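Neu im Geräteverleih: das Handgreifer-Set Plolis

Seit Anfang des Monats steht in unserem Verleih am Standort Brekitz ein Koffer, auf den wir uns schon länger gefreut haben. Darin liegt das Set Plolis von Prirkell: ein handgeführter Greifer mit zwei Fingern, eine Kamera mit Halterung, zwei Akkus und die Software zum Sichten der Aufnahmen. Man nimmt das Ding in die Hand, drückt den Griff, die Finger schließen sich, und nebenbei entsteht eine Aufzeichnung, mit der später ein richtiger Roboterarm angelernt werden kann. Ein Arm muss dafür erst einmal gar nicht im Raum sein!

Wir haben das Set zwei Wochen lang ausprobiert, bevor wir es in den Katalog aufgenommen haben, und waren ehrlich überrascht, wie schnell man damit zurechtkommt. Nach dem Auspacken wird einmal kalibriert (Finger ganz auf, ganz zu, fertig), dann kann es losgehen. An einem Nachmittag sind so fast 200 kurze Aufnahmen zusammengekommen, von denen nach dem Aussortieren der größte Teil brauchbar war. Wer schon einmal versucht hat, einen Arm per Joystick durch eine Greifbewegung zu lotsen, weiß, was das für ein Unterschied ist.

Der Greifer liegt gut in der Hand, auch wenn die ersten Minuten ungewohnt sind — man greift ja nicht mehr mit den eigenen Fingern und muss den Abstand neu einschätzen lernen. Der Griff lässt sich fein dosieren, und das macht sich bei allem bezahlt, was leicht nachgibt. Auf unserem Übungszettel standen Schwämme, Pappbecher, Stoffservietten und ein Stapel Kunststoffschalen. Am meisten Spaß hatten wir mit den Bechern, weil man sofort merkt, wenn man zu fest zudrückt.

Was uns weniger gefallen hat: Die Anleitung ist dünn und stellenweise holprig übersetzt. Wir haben deshalb eine eigene Kurzfassung geschrieben, die im Kofferdeckel liegt. Der Akku hielt bei uns 69 Minuten, danach muss gewechselt werden, und der Wechsel geht nur mit dem beiliegenden Schraubendreher. Bitte den nicht verlieren! Die Software Strickland läuft ordentlich, braucht zum Einlesen längerer Sitzungen aber Geduld. Schön ist dafür die Vorschau, in der sich misslungene Versuche mit einer Taste markieren und später gesammelt löschen lassen.

Die Ausleihe kostet 40 Euro am Tag, für Schulen und Vereine die Hälfte. Im Laden liegt das Set bei 1730 Euro, für ein einzelnes Projekt lohnt sich der Kauf also selten.
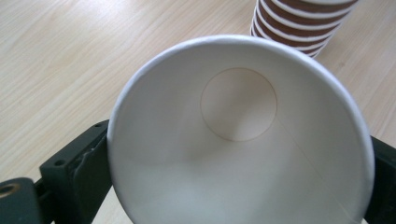 Braucht man Programmierkenntnisse, um mit dem Set aufzunehmen?

Für das Aufnehmen selbst reicht die Kurzanleitung im Koffer. Erst wenn aus den Daten ein Modell für einen Roboterarm werden soll, sollte jemand dabei sein, der mit Python umgehen kann.

Im Juli möchten wir einen offenen Werkstattabend zum Set anbieten, mit Zeit zum Ausprobieren und einem kleinen Teil zur Auswertung. Der genaue Termin folgt im nächsten Newsletter. Reservierungen für den Koffer nehmen wir ab sofort über das Ausleihformular entgegen, bitte mit Angabe, ob die Kamera mitgebraucht wird — sie wird auch einzeln verliehen.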